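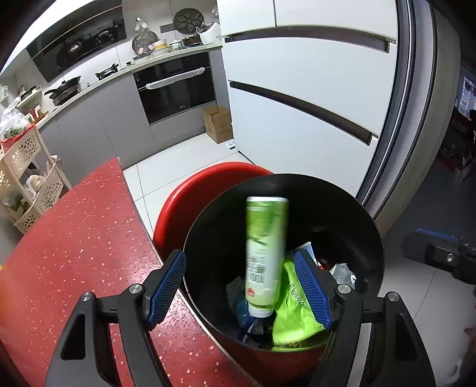 Green and white bottle in the bin, cap down.

ewurabena_i
Sorting question. Is a bottle like this trash or recycling if the cap stays on? The Dustulthorpe leaflet only says "empty containers."

kokus527
Cap on, rinsed, recycling. Loose caps drop through the sorting screens.

radoslaw_j
Depends on the plant. Ours wants caps off — check yours. I'd also keep the plastic bags out of it.

kokus527
That rule is old. Ours dropped it in December.

radoslaw_j
Yours did. Mine didn't.

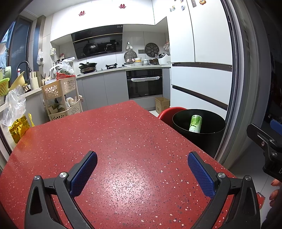 Bin past the corner of the table, stove behind.

ewurabena_i
There's floor space by the oven for a second bin. Would two be overkill?

amegashie228
No. Two small ones beat one divided one.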